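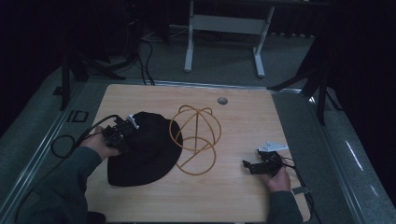 Facilities > Barasa Workroom > Hat Bench Check

March — checked by Mwajuma Massawe, 10:00

Bench no. 614, black wide-brim hat and wire form

1. Tabletop, splinters or raised grain: OK.
2. Edge rail, fasteners tight: OK. Left side retightened — check again next round.
3. Cables clear of walkway: ACTION. Secure at both table edges.
4. Grommet hole, no sharp lip: OK.
5. Wire form, rod ends and joints: 2 joints rough to the touch. File smooth before a hat goes on.
6. Wire form, rocks on flat surface: slight. Accept.
7. Brim and crown, pins left in fabric: none found.
8. Edge clamp, front right: OK, hand tight.
9. Carpet, trip hazards within 60 inches: OK.

Comments: Do not stack hats on the form overnight — the arches spread under load. Item 5 stays open until signed by D. Nel.

Contact: Dineo Nel, Barasa Workroom, Dratville | Back to top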